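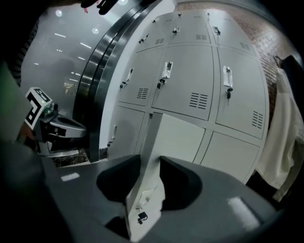

Lockers, one of them open.

Marnby Sound Forum > Reissues & Compilations > The Lederora box: anyone played side D yet?

tapehead_58
Posted July 18, 2022

My copy of the Lederora compilation landed yesterday, all 2 LPs and the booklet the size of a church hymnal. For those who missed the preorder scrum: it's the Prineck singles from the port years, plus four things that only ever came out on cassette. I've been through it twice. Sides A to C are terrific. Side D sounds like it was mastered through a sock.

Is it me, my cartridge, or the record?

gullwing
It's the record. I have an original of the second track on side D and it's bright enough to take paint off a door. On the box the hi-hat has been sent to live with relatives.

Nnamdi Ojo
I'll be the unpopular one and say I like it. Those cassettes were duplicated at double speed on whatever was in the back of the shop. There was no treble to lose. What were you expecting, a string section?

tapehead_58
I was expecting to hear the organ solo. The booklet spends a page and a half on it.

Nnamdi Ojo
The booklet spends a page and a half on everything. There's a page and a half on the sleeve lettering.

marimba_dad
Which I enjoyed, thank you very much.

Can we talk about the Oyelaran track, though? Opener on side B. Six minutes, one chord, and a bass player who has clearly been told he's paid by the note. I have played it to my wife, my brother and a man who came to look at the boiler. Two out of three liked it and I'm not saying which.

gullwing
Best thing on there by a mile. Also the only one that was already easy to find, so I'm not sure why I paid box set money for it.

Şengül Oral
Hello all. I helped with the tape transfers for this set, so I've been lurking and sulking. Some background on side D.

Three of the four cassette tracks came from one tape, a shop copy with somebody's shopping list written on the inlay. We looked for a better source for most of a year. The fourth, the slow one at the end, came from a reel, and you can hear the difference if you turn it up. The label wanted the side to hang together, so the reel was rolled off to match its neighbors. I argued against that. I lost, and then I had lunch.

The organ solo is in there. You need to be patient with it.

tapehead_58
So the one good source was made worse to keep the bad ones company?

Şengül Oral
I wouldn't have put it that way in the notes, but yes.

gullwing
That's bonkers. I've bought compilations that jump from shellac to quarter-inch between tracks and lived to tell the tale. People who buy this stuff can cope with a bit of a jolt.

Nnamdi Ojo
Some people. I DJ with these and I'd rather not lunge for the EQ every four minutes. A side that sits at one level is worth something to me.

marimba_dad
You're DJing with a one-chord six-minute organ record? Where, and is there parking?

Nnamdi Ojo
Upstairs at a place that does pies. There were 117 people there in February and I cleared a good part of the floor with side C, so take my advice accordingly.

vinyl_ledger
Dull question from the dull end of the forum. Is there going to be a repress? I see copies listed at 275 already and I refuse on principle. My principle gives out at 58.

Şengül Oral
I do the tapes, so I'm the last to hear. There was talk of a second run with a different color label. If there is one I'll ask again about the reel. I still have the flat transfer and I play it at home out of spite.

tapehead_58
Put me down for one of those, then. I'd happily buy the last track on its own as a seven-inch.

gullwing
Too long for a seven-inch.

tapehead_58
Split it over two sides like they did in the old days. Part one, part two, fade in the middle of the good bit.

vinyl_ledger
And then that'll be 275 as well.

marimba_dad
Update on the organ solo: found it. Three minutes ten, left channel, headphones on, fridge unplugged. It's lovely. The fridge is back on now but the milk is a matter for discussion.

Nnamdi Ojo
Told you the side was fine.

gullwing
He had to unplug a fridge.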